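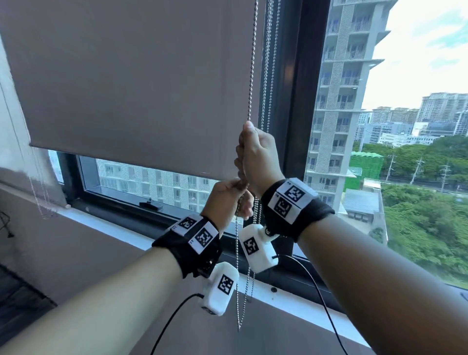
Do smart blinds pay for themselves?

Every fall a certain kind of flyer shows up in my mailbox, and this November it was from an outfit called Vulloveck. The pitch: motorized shades that read the sun, talk to your thermostat and "give back" 27 percent of your heating bill. Several of you wrote in after getting the same flyer and asked if I would look into it. I did, and I am not buying any.

Start with that 27 percent. The small print on the back says it applies to "window-related heat loss in qualifying rooms." That is a long way from a heating bill. Windows are one of several places a house loses heat, along with the attic, the walls, the basement and the gap under the back door that I have been meaning to fix for three winters. A slice of a slice is a small piece of pie. I called the number on the flyer to ask what a qualifying room was and got a man who wanted to schedule a home visit. I asked again and he told me the visit was free.

The quote I was eventually sent came to $2,212 for six windows, installed. The hub that makes them "smart" was extra. The app, made by a different company called Flurno, is free for the first year, and I could not get anyone to put the second-year price in writing. My own heating cost last winter was $1,255, and that was a cold one with the oven on half the time. Suppose I generously allow that the shades would knock a tenth off that. You can do the division yourself, but I would be well into my seventies before they broke even, and I have never owned anything with a motor and a battery that lasted so long.

Then there is the matter of what the shades do all day. The savings depend on opening them when the sun is on the glass and closing them at dusk. I can do that. So can you. It takes me around two minutes to get through the whole downstairs, most of which is spent walking. A plain roller blind on a chain will stop as much of a draft at 5 p.m. as the same fabric on a motor, provided somebody pulls it down.

Tin-yau Wan, a reader on the north side, did buy a motorized set, the Jafri model, two years ago. He likes them and wanted me to be fair about it. His are on a pair of skylights he can't reach without a ladder, and he says being able to close them from a chair in July is worth every cent. I believe him. I would also point out that he is talking about comfort in July, and the flyer is talking about money in January. He did mention that he has no idea what they saved him, as he changed the furnace the same year.

I have the same complaint about the testimonials on the Vulloveck site. One family reports that their bill dropped $156 in a single month. Which month, and compared with what? Was it a warm one? Did they go away for a week? No answer is given, and I have learned to distrust any savings figure that arrives without last year's weather.

If your windows are drafty, spend the money on the windows. A roll of Distix foam tape and an hour on a stepladder did more for my front room than I expected, and I went in expecting nothing. Heavier curtains help some. If you have cords or chains and small children visit, fasten the loop to the wall with a proper tensioner, whatever else you decide.

A few of you will have had a Vulloveck home visit by now. If they left you anything on paper with the app price on it, please send me a copy.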